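Why Do Students Forget Their Produce Bags?
A project report on reusable bags for fruit and vegetables in Cosgrove
Zuweira Opoku
Course project, Household and Environment

1. Introduction

When I came to Cosgrove to study, I noticed that almost every student I met had a cloth shopping bag, but very few had a bag for the loose fruit and vegetables inside it. At the Stirik supermarket the thin plastic bags are free and hang beside the apples. At the Omitz street market the sellers put everything into plastic before the customer can say something. In my home we always carried our own bags for onions and tomatoes, so I became curious about this difference.

Most of the articles I read for this course discuss the large shopping bag at the checkout. The small bag gets less attention. It is light, it costs the customer nothing, and it is often used only for the way home. My project looks at this small bag and at the habits of the people who take it.

The research question is: what prevents students in Cosgrove from using their own produce bags, when they already say that they want to use less plastic?

2. Method

I used a questionnaire and interviews. The questionnaire was sent to 629 students in the university residences in August, and 240 of them answered. It asked where they buy fruit and vegetables, if they own a reusable produce bag, and what they did on their last shopping trip. I asked about the last trip because I think people remember one real trip better than their usual behavior.

After this I interviewed 11 students in the kitchens of their residences. Each interview followed the same list of topics, but I let the person talk if something interesting came up. I took notes by hand and typed them the same evening. I also asked the manager at Stirik and one seller at Omitz for a short talk. Both agreed, although the seller had to serve customers between my questions.

A weak point is that the students who answered are maybe more interested in the environment than the ones who did not. I could not check this.

3. Types of bags

The students mentioned cotton bags, net bags with large holes, and fine mesh bags that can be seen through. Cotton is strong and easy to wash, but the cashier can't see what is inside and has to open it. Net bags stretch well and are good for oranges, but small things such as green beans fall out. The fine mesh bag was the favorite in the interviews. The best-known one in Cosgrove is sold under the name Plarix, and Stirik keeps it on a low shelf near the cleaning products. 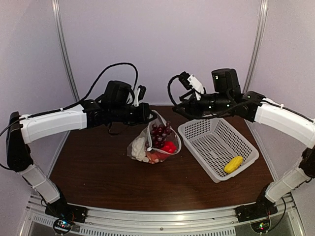

Figure 1. A clear mesh bag on a dark wooden tabletop.

Several students complained that a mesh bag is so light that they lose it inside their backpack. One student keeps hers inside her rice pot, where she sees it each time she cooks. Another one has tied his to the handle of his bicycle basket.

4. Results

4.1 Owning and using

More than half of the students who answered own at least one reusable produce bag. However, only a small part of these owners had used it on their last trip. The bag is therefore in the house, but it does not come to the shop. In the free text field the most common word was "forgot".

4.2 Unplanned shopping

The interviews helped me to understand this word better. Many students do not plan a shopping trip at all. They finish a lecture, they are hungry, and they pass Stirik on the way to the residence. The cloth shopping bag is already folded in the backpack, because they use it also for books and sport clothes. The produce bag has no second use – so it stays in the kitchen drawer.

4.3 Feeling uncomfortable

I did not expect this result. Some students, mostly in their first year, feel shy to use their own bag at the market. They are afraid to slow down the line, or that the seller thinks they do not trust his plastic. The seller I talked with did not share this concern. He said he has to buy the plastic bags himself, and he is happy for each one he can save.

4.4 Weight at the scale

At Stirik the customer weighs the fruit and prints a label. A few students believed that they pay more with a reusable bag because it is heavier. The manager told me that the cashier can subtract the weight of the bag if the customer asks. None of the students I interviewed knew this. There is no sign about it in the shop.

5. Discussion

Before the project I thought that the main problem would be price. The price was mentioned, but mostly by students who had never looked for it. The owners have another problem: the bag is in the wrong place at the right moment. A new campaign that gives away free bags would maybe only fill the drawers more.

I have two suggestions. The first is a small sign at the scale in Stirik which says that own bags are welcome and that their weight can be subtracted. The second is to attach the produce bag to the shopping bag, for example with a button or a short string, so that both leave the house together. I tried the second idea with my own bags during the last part of the project – it worked well except when I washed them and forgot to attach them again.

6. Limits and further work

The project covers only students who live in residences. Families and older people buy larger amounts and probably plan more. I would also like to stand at the entrance of the market and see what people really carry, as the questionnaire shows only what they told me. The manager at Stirik has agreed to discuss the sign again after the holidays.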